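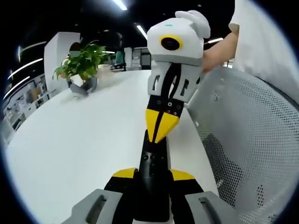

Yellow fins and grey grips, table in the office

From: Lụa Hứa
To: Parero Cricket list
Subject: Re: Under-17 fixture against Gidura, and nets

Thanks for this, Yolotzin. Answers in order.

Yolotzin Barajas wrote:
> Can someone confirm the start time for the Gidura game? The fixture
> card has 10.30 and their website has 11. Also we are two short at
> the moment, as both the opening bowlers are away with school until
> the end of the month. And is the match still 40 overs? One of the
> parents told me it had been cut.

It is 11. The fixture card was printed before Gidura asked to move it, so please ignore that. Players should be at the ground by 10.15 for a warm-up.

The match is still 40 overs a side. The one that was cut is the August cup tie, where the league has gone to 30 because of the light. Bowlers in this age group can have no more than seven overs in a spell, and the umpires did pull us up on that last time, so whoever captains needs to keep an eye on it.

On the 2 missing bowlers, I have asked two of the under-15s to step up. Both have consent forms in. That gives us 12 names, so one will be twelfth man and I would like that to be someone who didn't miss out against Floleo.

For anyone who wasn't at the Floleo game, we were all out for 114 and they got them with four wickets left. The bowling was fine. We lost five wickets to catches in the ring between overs 20 and 28, all trying to hit the slow left-armer over the top. I'd like to spend the next nets session on playing spin along the ground and running the singles.

Nets are at 6 pm as usual, on the far two lanes. The near lane has a tear in the matting and is out of use. The quote for a new mat came back at 400 pounds and I have passed it on to Chang, who have paid for kit before.

Teas: Gidura are bringing their own lunches. We still need squash and cups.

Please reply to me and not to the whole list if your child can't play.

Lụa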